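Andeo Island Preparedness Group
Minutes, Dec 12, 2023

Hi all, it's me with the notes again. I type the way I talk, so if I got something wrong just tell me before the next one and I'll fix it!

We started late because the ferry did. November's minutes passed with one change (I had the clinic generator down as gas and it's diesel, sorry).

Water first, as usual. The big tank behind the Vullness store has been cleaned and is back in use, and we now have 200 gallons set aside for households that don't have their own catchment. That sounds like a lot until you do the math for a long outage, and we argued over it for a good while. I said I'd like to see everybody on the windward side keep their own supply for at least 72 hours, and most people agreed, though a couple of folks pointed out that not every house has somewhere to put it. We left it as a recommendation. I'm to write it up on one page, large print, for the store window.

Shipping delays came next. The last barge was 4 days late and the store ran out of rice, baby formula and AA batteries, pretty much in that order. Vullness told us they'll hold back a small reserve of formula from now on and won't put it on the shelf unless a barge is missed. I think that's great, and I said so (maybe more than once). They asked us not to spread it around as a guarantee, so please read this as "they'll try."

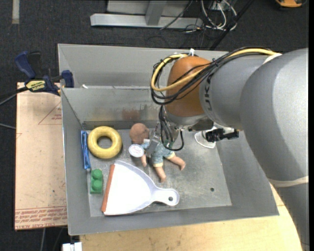 Robot arm over a metal bin, with the gripper at a small baby doll.

Radios. We have 19 handhelds signed out and I'd love to know where all of them are. If yours is in a drawer, charge it tonight. The Chaiyaporn ridge repeater dropped out twice in the last storm, and it looks like the battery up there is on its way out. Vemix quoted us for a new one, and the price was fine, but freight nearly doubled it! We voted to buy it anyway and have it come over with the January order to save a bit. Until then, anyone down in the south valley should plan on bad reception and use the runner list taped up inside the hall door.

Somebody asked about moving the radio check to mornings. I'm all for it, but the fishing families said no way, they're out by then. It stays at 7 in the evening.

Food swap. Breadfruit flour went over really well last time and people want more of it. Please label your jars with the date. I opened one at home with no date on it and we just looked at each other and put it back.

Other stuff: the hall roof is still leaking over the supply closet, so the blankets have gone up on the stage for now. If you borrow one, sign the sheet.

To do before next time
Me: water page for the store window, order the Vemix battery
Radio folks: check every handheld and report the dead ones
Everyone: look over your flashlights and your first aid kit

Next meeting is in January, same hall, date to follow once the ferry schedule is out. Bring a chair if you've got a good one.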